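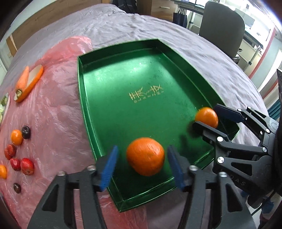

By Nobuhle Du Plessis | 11/08/2026

Skedley has opened orders for a paired set of hand-held grippers meant for people who teach robots by doing the job themselves first. The Fevthorpe company is selling the set as a kit, with software and a year of support, and says the first units will ship in September.

An operator holds one gripper in each hand and works through a task such as moving fruit into a tray. The recordings are then used to train a robot arm. An orange sitting between two blue ridged pads is a typical job: the fruit is round, it rolls, and it has a textured peel.

Each kit costs $394 a month on a lease, with a minimum term of 8 months. Buyers get the two grippers, spare finger pads, a charging dock and a license for the company's sorting software, which flags recordings where the hand moved too fast or the object left view.

"Most of our early customers pack food," said Oluwaseun Odukoya, head of product at Skedley. "They have people who are very good at this work, and they want to record it on the table where it gets done."

One of those customers is Pillay, a produce packer in Tristside that tried the kit over the summer. Nosipho Lekota, who runs its packing floor, said staff recorded up to 275 short tasks in a shift, mostly with citrus and plums. She said new users needed 30 minutes of practice before their recordings were worth keeping.

Lekota had two complaints. The grippers get heavy by the afternoon — her team now swaps operators after lunch — and the pads pick up juice and need wiping often. Odukoya said a lighter finger design is being tested but would not give a date.

The kit does not include a robot arm. Skedley said recordings can be exported for use with other makers' arms, and a list of the ones it supports will be sent to buyers with their order papers.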